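Does Partington need a longer lantern festival?

Partington's lantern walk started in a church parking lot with 70 people and a borrowed drum. Last October it drew about 3,000. This year the town wants to stretch it over two evenings, with a sponsor's name on the banner, and I went to see one of the organizers expecting a sales pitch.

I got one, at first. "It belongs to everybody," she told me over coffee in the old Cenolden hall. "All faiths, or none."

That sounds nice, but the walk began as a harvest blessing, and the prayer at the river has shrunk every year. Last time it was shorter than the parking announcements. I asked her if it would survive a second evening.

"It'll be there," she said. "Maybe not at the microphone."

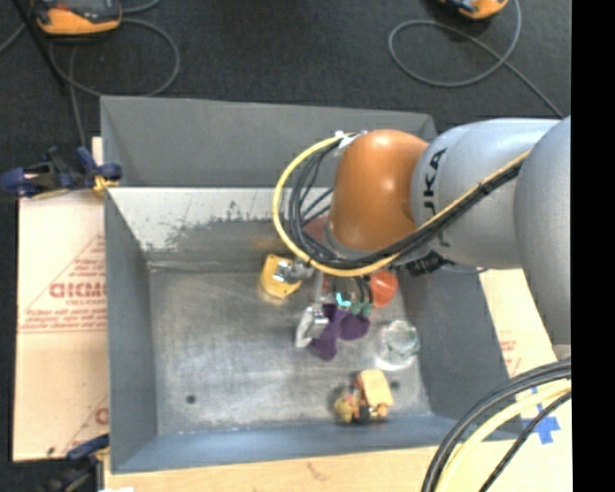
She was more open about the money. Pleltden, the sponsor, is paying for 800 lantern kits, which used to be made from willow and tissue paper at kitchen tables in Lester and Partington. "People are busy. They want to pick one up and walk," she said.

Some do. But her own mother still makes hers by hand, and she admitted that the workshop in Lester had 20 names on its waiting list. Why not run a second workshop? She looked at her notes for a while.

"We'd need a room," she said. We were sitting in one, and I said so. She wrote something down, but wouldn't tell me what it was.

The blessing is set for 6:30 p.m. on the first evening. The second evening has no blessing listed.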